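4 Folding table: handling cloths and covers

4.1 Scope of this section

Section 4 applies to the flat folding table supplied with the Jostus stockroom set and to the thin cloths and dust covers used with it. It covers preparation of the surface, laying out, lifting, folding and storage. Heavy covers, padded covers and anything with a drawstring are dealt with in Section 5.

Read Section 2 (Placing the table) before starting. The instructions below assume that the table is already level and that its feet have been locked.

4.2 Before you start

You will need:

One clean cloth or cover, thin grade
A lint roller or dry microfiber pad
The storage sleeve that matches the cloth size
Fold card, size S or M

The fold card is packed flat against the inside of the carton lid. Replacement cards can be ordered under the Gengate spare parts list, sheet 3.

Note: Size L cards from earlier sets do not fit the current sleeve.

4.3 Preparing the surface

1. Clear the part of the tabletop you intend to fold on. Keep cables, clips and tools off the fold area.

2. Wipe the tabletop with the dry pad. Work from the far edge toward you.

3. Check the surface for grit. Grit marks a matte top and will pull threads in a thin cloth.

4. If the surface has been washed, let it dry for 15 minutes before laying a cloth on it.

Caution: Do not use wax, polish or silicone spray on the tabletop. Residue transfers to the cloth and cannot be washed out at low temperature.

4.4 Laying out

1. Set the cloth down on the left half of the table, with the hem facing up.

2. Find one corner and draw it toward the left edge of the tabletop. Leave the rest of the cloth where it is.

3. Smooth the left part with the flat of the hand. Small wrinkles may be ignored at this stage. Creases that run the full width should be opened out.

4. Let the spare fabric gather toward the middle of the table. Do not try to flatten the whole cloth at once.

5. Confirm that no part of the cloth hangs over the edge nearest you. Overhang shifts the fold line as soon as the cloth is lifted.

Working from a gathered middle gives a single point of lift and keeps the flat part in place. On light colors the folds are easier to read under side lighting than under a lamp directly overhead.

4.5 Lifting the first fold

The first fold is made by pinching the cloth near the center of the table and raising it until a ridge forms. The flat part to the left should remain on the surface.

1. Choose a pinch point where the fabric has already gathered.

2. Close on the cloth from both sides at the same height. Take in enough fabric to hold, but leave the layers beneath free.

3. Raise the pinch point straight up. Stop when the pleats on both sides hang freely.

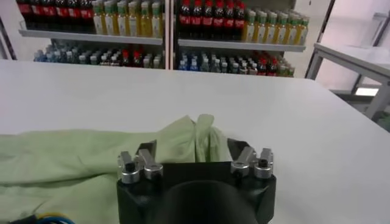 Figure 4-2. Thin green cloth raised to a narrow peak near the center of the table.

4. Check the sides of the ridge. Soft pleats running down from the pinch point are normal. A hard diagonal crease means that the lower layer is trapped – lower the cloth, release it and pinch again slightly higher.

5. Move the ridge to the right until the fabric between the pinch point and the flat part lies without slack.

6. Lower the cloth and release. Press the ridge flat with the pad.

Caution: Do not drag a raised cloth across the tabletop. Lift, move and lower as separate steps. Dragging stretches the weave along the bias, and the cloth will no longer match the fold card.

Note: If static makes the cloth cling to the surface, lift the nearest hem by hand and lower it again before repeating step 2.

4.6 Folding to the card

1. Place the fold card on the cloth with its short side on the hem.

2. Bring the left part over the card. Align the edges by the hem and ignore the printed pattern, if there is one.

3. Turn the card and cloth together, once, toward the right.

4. Fold in the loose ends at the top and bottom. The ends should meet but not overlap.

5. Withdraw the card from the open side.

6. Press once with the flat of the hand. Do not iron the folded cloth.

A correctly folded cloth lies flat without being held. If it opens by itself, repeat from step 2. If it opens a second time, the card is one size too small.

4.7 Storing

1. Slide the folded cloth into the sleeve, closed edge first.

2. Write the cloth size on the sleeve tab.

3. Store sleeves upright. Up to eight sleeves fit in one Jelel bin.

Keep cloth sleeves on a different shelf from bottled drinks and other liquids. Where the table stands in front of stocked shelving, leave enough clearance behind it to take goods down without reaching across the work surface.

Caution: Bottles must not be set down on a cloth that is laid out for folding. Condensation leaves rings on pale fabrics.

4.8 Care and service life

Wash thin cloths separately from padded covers. Dry flat or on a line. Tumble drying shortens the hem and is the most frequent cause of poor alignment in 4.6.

The fold card is rated for 3,000 folds. Replace it earlier if a corner is bent or the printed scale has worn off. The table needs no scheduled maintenance apart from the foot lock check in Section 2.4, which is due each January.

4.9 Faults

Cloth slides during lifting
Surface is dusty or polished. Repeat 4.3.

Whole cloth comes up at the pinch point
Not enough fabric laid flat on the left. Repeat 4.4, steps 2 and 3.

Ridge leans to one side
Sides were not closed at the same height. Release and repeat 4.5, step 2.

Folded cloth does not enter the sleeve
Ends overlap, or the wrong sleeve was used. Check the size on the tab first.

Threads pulled near the center
Grit on the surface, or the cloth was dragged. Set the cloth aside and inspect the tabletop before using another.

Section 4, revision issued 03/12/2024. Text: Inna Hrytsenko. Checked: Lucian Coman.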